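Comparing Two Finger Pads for a Hand-Held Gripper on Clothing Tasks

Final project report, Manipulation Lab course
Setsuko Hamada and Yolotzin Serrano
February 10, 2025

1. Background

Our lab section uses hand-held grippers to record demonstrations. A person holds one gripper in each hand, does a household task, and a camera on the tool records what the fingers do. The recordings are later used to train a policy for a real arm. Most of the tasks recorded before we joined were with rigid objects such as cups, boxes and bottles. Clothing was tried a few times and mostly dropped from the task list after people complained that the fingers slid over the cloth or picked up the sheet underneath along with it.

We wanted to find out how much of this came from the finger pads and how much from the way people were holding the tool. We compared two pads on the same gripper body and kept everything else as equal as we could.

2. Equipment

The gripper body is the Bekero, which is the one the lab already had. It has two fingers on a linkage and is closed with a trigger. Each pad is fixed on the inner face of its finger and can be changed in a few minutes with a hex key. We used two Bekero units, left and right, for all sessions.

The pads were:

Wallik pad. Blue, with a fine grid texture on the gripping face. Soft enough to dent with a fingernail.

Morelli pad. Smooth face, stiffer, and a little thinner at the tip. This was the default pad in the lab.

Recordings were saved and sorted with Murkum, the logging program used by all groups in the course. We did not change any of its settings except the session names. One thing to know for later groups is that Murkum starts a new file if the trigger stays open for too long, so a slow operator ends up with one task split over two files. We lost part of an afternoon before we understood this.

3. Tasks

We chose three tasks with everyday clothes laid on a bed. A bed was used instead of the lab table for a practical reason: the lab table is hard, and the fingers can press down on it without anything moving. On a mattress the surface gives way, and that is where the earlier complaints came from.

Pinch and lift. Take hold of a single layer of cloth near an edge and raise it clear of the bedspread.

Edge fold. Take the edge with both grippers and bring it over to the other side.

Turn over. Take two corners and flip the garment.

A trial counted as a success if the garment ended up where it was supposed to be, no other cloth was moved with it, and the operator did not touch the garment by hand. A second attempt within the same trial was allowed but was marked as a regrasp.

4. Procedure

There were 6 operators, including the two of us. Each operator did every task with both pads. Half started with Wallik and half with Morelli. Before each block they had a practice period with a dish towel, which was not recorded. Operators were told which pad was mounted, as the two are easy to tell apart and we saw no way of hiding it.

In total we recorded 1,340 trials, starting in December. After removing split files and trials where the camera had been bumped out of its mount, we still had enough for every operator to have both pads on all three tasks. Of the trials we kept, 503 contained at least one regrasp. We labeled these by hand, one of us labeling and the other checking.

5. Results

Pinch and lift was the task where the pads differed most. With Morelli, the usual failure was that the fingers closed and the cloth slid out before it was lifted. Operators reacted by pushing harder into the mattress, and then the bedspread came up too. With Wallik, a light touch was enough in most trials, and the number of regrasps went down for five of the six operators. The sixth did equally well with both.

Edge fold was closer. Once a proper hold had been made, both pads kept it. Morelli had one advantage here – the thinner tip slides under a flat edge more easily, and two operators said they preferred it for that reason.

Turn over was difficult with either pad. The problem was mostly coordination between the hands. If one gripper lifted ahead of the other, the garment twisted and landed bunched up.

Dark, smooth fabric was the hardest material for us overall. The cloth gives few folds to take hold of when it is spread flat, and in the video it is hard to see where one layer ends and the next starts. For the labeling we ended up using seams, piping and print as reference points.

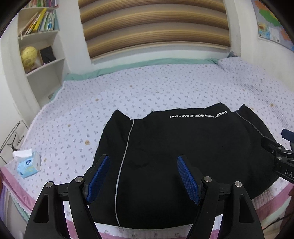 Figure 1. Wallik pads just above a black garment with grey piping. The second gripper is at the right.

The distance between pad and cloth at the moment of closing turned out to matter as well. Operators who came in with the fingers nearly closed got a small pinch and often lost it. Operators who opened wider and let the pads drag inward gathered a ridge of cloth first and then closed on it. This worked with both pads but was much more reliable with the textured one. We did not plan for this and so did not assign an approach to each operator. It would be worth controlling in a repeat.

6. Problems and limits

The camera sees the fingers well but loses the far side of the garment during a fold. In some turn over trials we could not judge the result from the gripper video alone and had to rely on the operator's note.

We did not measure grip force. The trigger has no sensor, so when we write that somebody pushed harder, this comes from watching them and from how far the mattress went down.

Pad wear was checked only by eye. We had planned to test the pads again after 1,000 closings on a rough towel but did not get to it. The grid texture collects lint, and we wiped it between operators with a damp cloth.

All garments were adult size. Small items such as socks may behave differently – a few unrecorded tries suggested that the fingers are too wide for them.

7. Recommendation

For clothing tasks on a soft surface, we recommend the Wallik pad on both units, with the Morelli pair kept for rigid objects and for folding thin fabric that lies very flat. New operators should practice the wide approach described in section 5 before recording.

The spare pads and the hex key are in the drawer under the charging station. The hand labels are in the course folder, in the same order as the Murkum session names. Session names ending in "b" are the second half of a split file and should be skipped.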